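An Open Afternoon at the Wolcombe Workshop
Visitors to the January demonstration were invited to watch two robot arms at work on everyday tasks
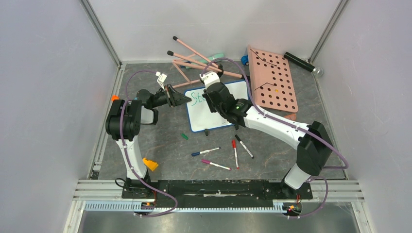

The Wolcombe Centre for Applied Automation opened its doors at two o'clock, and by half past the corridor outside the main workshop was full. The Centre had issued 200 tickets through local schools, the library and the town's further education college. All were taken within the week. For many of those attending it was a first opportunity to stand close to equipment that is usually kept behind a locked door.

The programme was arranged by Lorraine Tuhiwai, Head of Public Engagement, who welcomed each group and explained the order of the afternoon. Parties were taken through the building in turn, beginning with the machine shop and ending at the two-armed station on the ground floor, where the Centre's staff carry out their research on handling.

It was this last stop that held people longest. The station has a pair of arms facing a shared work surface with pale walls on three sides. The objects placed between them would be familiar in any classroom: a small whiteboard with a blue border and several coloured markers. Writing on a board is a task that most children master early. For a machine it raises a number of separate problems, among them how firmly to hold a pen, how to keep the board from sliding and when to stop pressing.

Alby McKinnon, who leads the handling group, spoke to visitors between runs. He described the whiteboard task as one of the more instructive in the current programme.

"A pen is an awkward object," he said. "It rolls, it has a cap, and it only works if you hold it at a sensible angle. We learn a great deal from the runs that go wrong, and we keep the record of every one of them."

That record is now considerable. The group has logged 1055 runs under the project known as Mernudik, which began last year with the sorting of simple blocks and has since moved on to stationery and small household goods. Each run is reviewed by a member of staff before it is added to the collection. Mr McKinnon told one party that the reviewing takes more of his colleagues' time than the running, and that he would like to see this change.

Questions from the floor were wide-ranging. A pupil from the primary school asked whether the arms could be taught to spell. A retired toolmaker wished to know how often the grippers needed attention, and was shown a worn set of fingers that had been put aside for the purpose. Several parents asked about safety, and Ms Tuhiwai set out the rules under which the station is operated – no one may reach on to the surface while the arms are powered, and a stop button is kept within reach of the operator at all times.

In the adjoining room, visitors could try a simpler exercise by hand. Wearing thick gloves, they were asked to remove the cap from a marker and write their name. Few found it easy. The resulting sheets were pinned along the wall of the Guérin Room, where they will remain until the end of term.

The Centre intends to hold a second open afternoon in the summer, with up to 700 places. Tickets will again be free of charge. Schools wishing to bring a class should write to the Public Engagement office at Wolcombe.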